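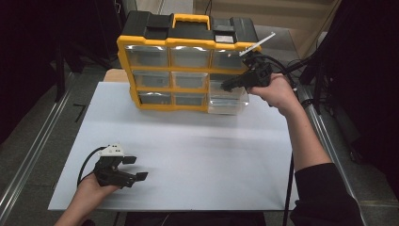

## 4. 콘택트렌즈 세척 및 보관

Jorkard 세척 케이스를 처음 사용하는 경우 4.1항부터 진행합니다. 이미 렌즈가 담긴 케이스의 용액만 교체할 때는 4.2항으로 넘어갑니다.

### 4.1 렌즈 세척

1. 비누로 손을 씻고 보풀이 없는 수건으로 물기를 완전히 닦습니다.
2. 오른쪽 렌즈부터 꺼내 손바닥에 올립니다. 순서를 정해 두면 좌우가 바뀌지 않습니다.
3. 다목적 용액을 서너 방울 떨어뜨리고 손가락 끝으로 앞뒤를 가볍게 문지릅니다.
4. 용액으로 충분히 헹군 뒤 케이스의 R 칸에 넣습니다.
5. 왼쪽 렌즈도 같은 방법으로 세척해 L 칸에 넣습니다.
6. 렌즈가 완전히 잠길 때까지 용액을 채우고 뚜껑을 닫습니다.

> **주의** 수돗물, 생수, 침으로 렌즈를 헹구지 마십시오.

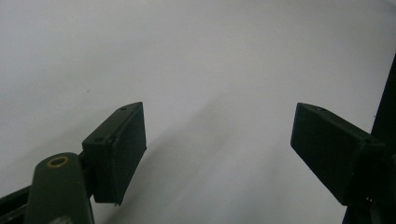 렌즈가 찢어졌거나 가장자리가 말려 있으면 착용하지 말고 새 렌즈로 교체합니다. 떨어뜨린 렌즈는 3번부터 다시 세척합니다.

### 4.2 용액 교체

1. 깨끗한 손으로 렌즈를 꺼내 새 용액으로 헹굽니다.
2. 남은 용액은 모두 버립니다. 새 용액을 덧부어 쓰지 않습니다.
3. 빈 케이스를 새 용액으로 헹군 뒤 렌즈를 다시 넣고 용액을 채웁니다.

용액 300 mL 한 병은 약 2개월분입니다. 개봉 후 사용 기한은 병마다 다르므로 라벨을 확인합니다.

**참고** 렌즈를 착용한 동안에는 빈 케이스를 헹궈 뚜껑을 연 채 엎어서 말립니다. 욕실처럼 습한 곳은 피합니다.

> **경고** 통증, 충혈, 시야 흐림이 있으면 즉시 렌즈를 빼고 안과 진료를 받으십시오. 증상이 없어질 때까지 다시 착용하지 마십시오.

케이스 교체 방법은 5장을 참조합니다.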